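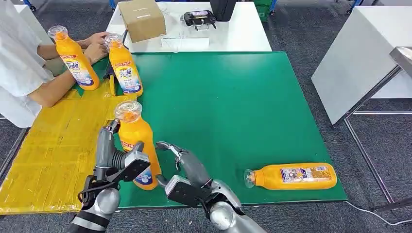
Balladau Residence Hall – Office of Housekeeping and Linen Services

16 May 2019

The laundry rooms on the first and second floors will move to a new schedule in September, and I have been asked to set out the changes on this blog before residents leave for the summer.

Each floor will have its own wash days. Sign-up sheets will be posted outside the Gilo Room and will cover 7 days at a time. Loads left in a machine for more than 30 minutes after the cycle ends may be moved to the folding table by the next resident in line.

Detergent remains the responsibility of each resident. Liquid should be measured in the cap – a full cap is too much for an ordinary load and leaves residue on dark clothing. Powder is not to be used in the second-floor machines, whose drawers clog easily.

Lost items are kept in Room 17 until the end of each term. Two comforters and a gray wool blanket have been there since winter.

Questions about the schedule may be left at the front desk or called in to extension 3510.

Anwara Rathnayake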